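Virby Storage Rooms, Sutherland building
Yearly safety checklist with comments
Inspection date: 15 May 2007
Inspector: Eirini Vrettos

How I mark: OK means no work is needed. FIX means work is needed before the August visit. STOP means do not use until it is repaired. My comments come after the mark. Please read them also where the mark is OK.

1. Entrance and walkways

1.1 Main door opens fully and closes by itself. OK. The closer is a little slow in the last part. It still latches.

1.2 Walkways free for walking. FIX. In the second aisle there were two folded ladders on the floor. I asked that they be hung on the wall hooks, and this was done while I was present, but the same remark is in the report of last year. Please make one person responsible for it.

1.3 Floor surface. FIX. There is a raised edge where the old floor meets the new one, near room 124. A person with a hand truck will feel it strongly. A metal ramp strip is sufficient.

1.4 Door mat lies flat. OK.

2. Fire safety

2.1 Extinguishers in place, pin and seal present. OK. All tags are signed.

2.2 Exit signs lit. FIX. The sign over the rear exit is dark on one side. I think it is only the bulb, but I did not open it.

2.3 Rear exit opens from inside without a key. OK. Tried three times, each time with one hand.

2.4 Distance under the ceiling. FIX. On the top shelf in the paper room the files come too near to the sprinkler heads. The shelf should be used for low things only, or better for nothing.

3. Shelves and racks

3.1 Load plate visible on each rack. FIX. The rack from Zistport has its plate, 200 kg for each level. The older rack has no plate and I could not find the papers. Until we know the number, please keep only light goods on it.

3.2 Racks fixed to the wall. OK. I pulled by hand at shoulder height and there was no movement.

3.3 Shelf clips. STOP for one shelf only, the lowest in the corner by the sink. One clip is missing and another is bent. I put red tape on it.

4. Boxes and packing

4.1 Open boxes are kept on a table or a shelf, never on the walkway. OK.

4.2 Cartons not crushed or torn at the bottom. OK for the ones I lifted. I did not lift all.
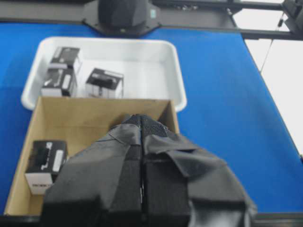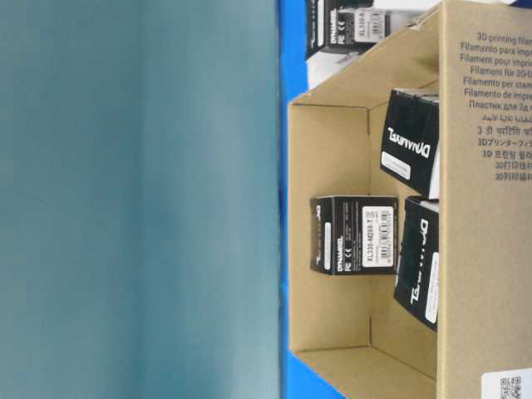

Item 4: open cardboard box, tan, on a blue surface.

Is it permitted to store boxes with the flaps open?
For a short time, while somebody is packing or unpacking in the same room. At the end of the day the flaps must be closed, or the box must be broken down and taken to the paper container. Open flaps catch on sleeves, and dust comes in.

4.3 Knives for cutting tape have a blade that goes back by itself. FIX. Two of them are the old type with a screw. Please throw them away in the metal bin and do not leave them in a drawer "for later."

4.4 Heavy boxes are marked. OK. The limit for one person in our rules is still 10 kg above the shoulder. I was asked if this can be raised. My answer is no.

5. Electrical

5.1 Cords without damage. OK, except the cord of the floor fan, which has tape around it. STOP for the fan.

5.2 Electrical panel is reachable. OK. The yellow line on the floor is worn and could be painted again.

5.3 Lights work in all aisles. OK.

6. First aid

6.1 Kit complete. FIX. The eye wash has passed its date. Small bandages are almost finished.

6.2 Emergency numbers posted. FIX. The list still has the old extension of the Estholm office. The correct extension is 1266.

General comment

The rooms are in better order than at my visit before. Most of the FIX points are small and need no outside company. For the exit sign and the missing load plate please write to me when it is done, and add the bill or a copy of the paper. The other points I will look at myself in August.

E. Vrettos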